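Técnico/a de documentación de herbario (jornada parcial)

Fundación Lasent – Departamento de Colecciones Botánicas
Referencia de la convocatoria: 395

La Fundación Lasent convoca una plaza de técnico/a para el tratamiento del fondo Plilstead, formado por pliegos de plantas vasculares recolectados en zonas de turbera y prado húmedo. El fondo ingresó sin inventario y con etiquetado heterogéneo. La persona seleccionada trabajará bajo la dirección de Romana Kratochvíl, conservadora del herbario.

Funciones

Revisión del estado de los pliegos y registro de daños (insectos, hongos, desprendimiento de material).
Montaje de ejemplares sobre cartulina de conservación y traslado de fragmentos a sobres.
Transcripción de etiquetas manuscritas en alemán, checo e inglés.
Actualización nomenclatural y alta de registros en la base de datos Fehr, con un rendimiento previsto de hasta 1000 registros durante el contrato.
Georreferenciación de localidades históricas, con indicación del radio de incertidumbre.

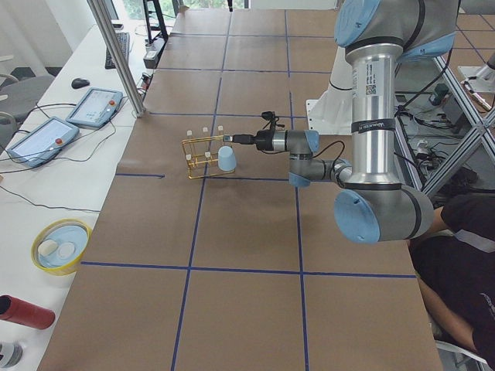 Mesa cubierta con papel kraft y dividida con cinta azul.

Requisitos

Titulación en Biología, Ciencias Ambientales o Conservación de Bienes Culturales. Experiencia acreditada en colecciones de historia natural. Manejo de claves dicotómicas y de lupa binocular. Lectura de alemán – se realizará una prueba breve de transcripción.

Se valorará el conocimiento de las familias Cyperaceae y Juncaceae, así como la experiencia previa con el estándar Darwin Core.

Condiciones

Contrato de 4 meses con inicio en mayo, 68 horas mensuales en horario de mañana. El puesto es presencial, en la sede de Pistberg. No se contempla el teletrabajo, salvo para las tareas de georreferenciación. Los gastos de traslado no están cubiertos.

Presentación de candidaturas

Se enviará un único archivo PDF con currículum, copia del título y una relación de las colecciones en las que se haya trabajado, a la atención de Ettore Zanetti, Secretaría Técnica. En el asunto debe constar la referencia de la convocatoria. No se admitirán solicitudes incompletas. Las consultas sobre el contenido del fondo se dirigirán a Zodwa Le Roux.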